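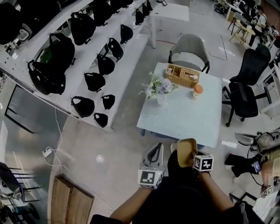
March 14, 2022

Second session on the tabletop task, and my forearms are sore. I had the pair with the mismatched fingers again (black on the left, tan on the right) and I still can't decide whether I like it. The upside is that when I play a run back I know straight away which hand I'm looking at. The downside is that the two don't feel the same when they close, so I keep being gentler on the right than I need to be. Hirkimach did the opposite last week and squashed a paper cup, so maybe gentle is fine.

Reminder for anyone from Prullow joining us: we're making demonstrations for the class project, and the competition is in November. The task we drew is "clear and reset a small table." One person does the task with the hand-held grippers, the tracking follows the marker cubes, and the policy learns from that. No arm moves at this stage. The arm gets its turn once we have enough good runs.

Today's table had the basket with the dividers, the flowers in the clear vase and the cup with the orange lid. Plan was to lift the cup with the right, steady the basket with the left, drop the cup into a free compartment, then back out and do it in reverse. Sounds easy! The dividers are the problem. If I come in at a slant the finger catches on the weave and drags the whole basket toward me, and then I have to nudge it back, and I really don't want the robot learning to nudge.

We got 31 runs recorded and kept 18. Most of the rejects were tracking dropouts, and nearly all of those were the left cube. I had my wrist rolled inward, which turns the printed side away. Once I started keeping my elbow out a bit it got a lot better, though I look like a chicken doing it. Two of the rejects were just me: I started moving before the beep. I also threw out one run that tracked perfectly because I stopped halfway through to scratch my nose with the back of my hand, gripper and all.

The flowers turned out to be harder than the cup. The vase is short and the stems lean, so grabbing high means grabbing leaves, and grabbing low means the finger tip touches the table. What worked best for me was low and slow, left hand only, with the finger just clear of the surface. I tried both hands on it and it was worse — they fight each other, and the vase twists. If someone else has a two-handed way that works please write it in here, because the rules give extra points for using both.

Other things from today, in no order:

Start pose. We said "hands in front of the table, about to reach," and everyone does something different. I'd like a taped spot for the feet at least. I stood a step too far back for the first few and had to lean, and the leaning shows in the data as a long slow drift before anything happens.

Shine on the floor. There's a bright patch of light on the concrete over on the left, and the tracker got jumpy a couple of times when I held the left gripper out that way. Could be a coincidence. Try a few runs with the lights changed before we blame it.

File names. Please put the object first and the run number last. I spent ages this afternoon sorting out which "test_final" was the cup.

Calibration took 86 seconds, best so far. The Skundow script finally stops asking for the same step over and over.

Battery on the right one was getting low by the end, so it's on charge now. Left one was fine.

Next time: same objects, with the basket moved closer to the near edge, and then swap places between the cup and the vase so it doesn't all look like one memorized path. I also want to try matching fingers for half the session and compare. Team Papadopoulos say they have a spare tan one and will trade it for our good tape.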